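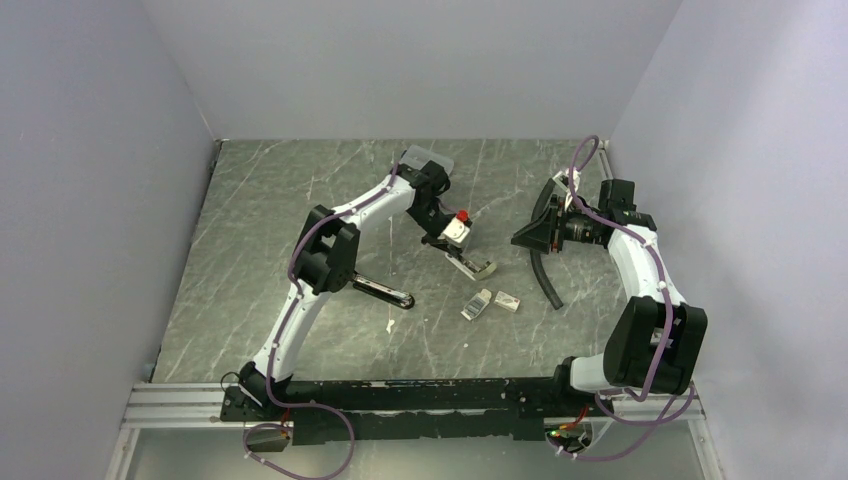

Trenero two-arm bench: frequently asked questions

Maintained by Ross Munro. Wiring questions go to Noreen Durrani.

Do both arms need to be on one rail?
Yes. The spacing between the bases is a fixed value in the config file. If a base is moved, even by a few millimeters, both arms have to be recalibrated before they can work in the middle of the table together.

How far apart are the bases?
774 mm, center to center. Measure between the mounting bolts. The outer covers are not square to the base.

Can I use a different frame?
Any aluminum extrusion with parallel grooves will do if it is stiff enough. The first version stood on a wooden bench and the rail flexed when both arms reached out at once.

What are the walls for?
They give the cameras a plain background and keep dropped parts on the table. Matte gray paint works. Gloss white caused reflections and was removed in April.

Why is the cable routed outside the links?
It can be replaced without opening a joint. Leave a loop at the elbow and another at the base. Before the first powered run, move each arm by hand through its full range and check that nothing pulls tight.

One arm stops and the other keeps moving. Is this a fault?
No. Each controller has its own current limit. To stop both together, set link_stop to 1 in the Mengal config and restart.

What size of object can it handle?
Small cartons are the usual test load. Keep a single item under 296 g. Heavier items slip during a handover from one gripper to the other.

How long should warm-up take?
20 minutes at low speed. Position readings drift until then.

Does it run with Brandley firmware older than version 9?
One arm will. Two-arm mode needs version 9 or later.

Where are the drawings?
In the Imard folder on the workshop server. The printed copy by the door is out of date.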